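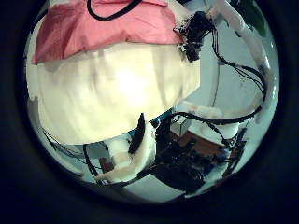

Fabric, cushions and cords: the spring intake

The soft goods counter at Dadora opens again on Saturday at 9 a.m. It has been closed for most of February while we cleared the back shelves, and the number of bags waiting by the side door says people have been saving things up. Before you load the car, please read through the list. A few things have changed from last year.

What we take

Fabric in pieces of a yard or more is welcome in any color. Pink, cream and pale gray go fastest, mostly to people making curtains and crib quilts. Dark prints sit longer but they do sell. Smaller pieces can go in the scrap bin inside the front door, and you don't need to sort them. If you know what the fabric is, write it on a scrap of paper and pin it to a corner. If you don't know, leave it blank. A wrong label causes more trouble than a missing one, especially when someone takes it home and puts it in a hot wash.

Pillows and cushions need to be clean and dry all the way through. We look at the seams first, then press the middle to see if it comes back. A faded cover is fine. A stained insert is not, even if the cover hides it. Floor cushions and bolsters are fine too, as long as one person can carry them up the ramp.

We also take duvets, blankets, table linens and curtains with the hooks taken out. Curtain cord and drawstrings can stay on, but please tie them in a loose knot so they don't catch on everything else in the bag.

We can't take mattress toppers, electric blankets, bed pillows with feathers coming through the ticking, or anything that has been stored in a garage with mothballs. The smell gets into the rest of the shelf and stays there for weeks.

Packing it

Fold fabric loosely. Hard creases along the same line for a year will show up as pale stripes, and on cotton they don't always press out. Rolling is better for velvet and anything with a nap. Put the heavy pieces at the bottom and cushions on top, never the other way around. Last fall we opened a bag in which a cast iron pan had been riding on two silk cushions – please keep kitchen things separate.

Clear bags save us time, but any clean bag will do. Don't use vacuum bags. They look tidy, and cushions stored in them for a long time often stay flat on one side.

Cords and cables

Quite a few donations arrive with cables mixed in, usually from a bedroom or sewing room that was cleared in one go. We do want them, in their own bag. Extension cords, lamp cords, phone chargers and sewing machine foot pedals all go to the Benítez repair bench at the far end of the hall, where they are tested before going on sale. Loop each one and fasten it with a twist tie or a strip of cloth. Tape leaves a sticky band that picks up lint.

If you have a knot of thin cables that has beaten you, bring it as it is. There is a table for that, and two or three people who seem to like the work. Cords with cracked insulation or bent prongs go straight to recycling, so you can leave those at the county drop-off on Raveo Street and save yourself carrying them in.

Where things go

Last year the counter handled 3,000 pounds of cloth and bedding. Most of it was sold in the shop. Another 300 pounds went to the Prunden animal shelter as towels and old blankets, and they have asked for more. If your blankets are worn thin but clean, mark the bag "shelter" and we will set it aside without sorting.

Prices stay the same. Fabric is $4 a yard, scraps are $1 for what fits in a paper lunch bag, and cushions are priced one by one. The remnant table is half off after 3 p.m.

Hours and parking

The counter is open Saturday from 9 to 4. Unload at the side door, then move your car to the lot across the street. There are 31 spaces, and the ones closest to the fence are for the dental office. The bell at the side door works again. Ring once and wait, it's a long walk from the sorting tables.

If you have more than six bags, call the shop the day before so we can clear a shelf for them.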